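Screen wiping, shared table
10 Jun 2018

Femke Verhoeven asked me to write down how I clean a tablet screen, so these are my notes. I use a dry microfiber cloth first, then the same cloth with one spray of distilled water. The spray goes on the cloth. Screen off, glass facing up, tablet flat on the table. A black screen shows fingerprints that a lit one hides.

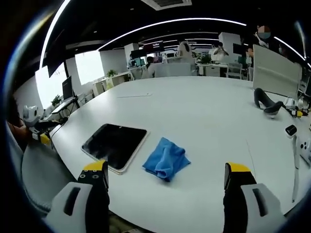

Can the cloth go in the washing machine?
Wash it at low heat with other microfiber and leave out the fabric softener, as softener coats the fibers and they start to smear.

I wipe in straight passes along the long edge, each overlapping the last, and finish with the rim. Circles leave marks at the corners. The whole thing takes me 25 seconds per side. Mirjam Dierckx prefers to start with the rim and work inward, and I have no data against it. The cloth gets swapped after 5 tablets. Crumbs on the tabletop get brushed off before the tablet goes back down. 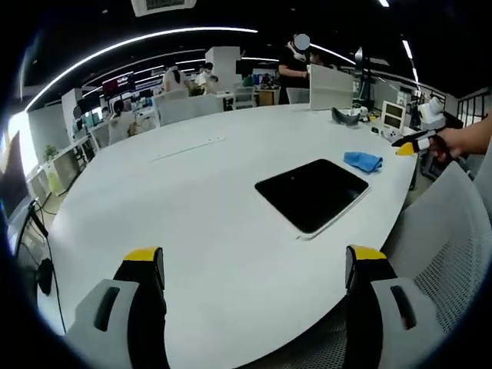
Tablet and blue cloth on the big oval table.

Next post: keyboards.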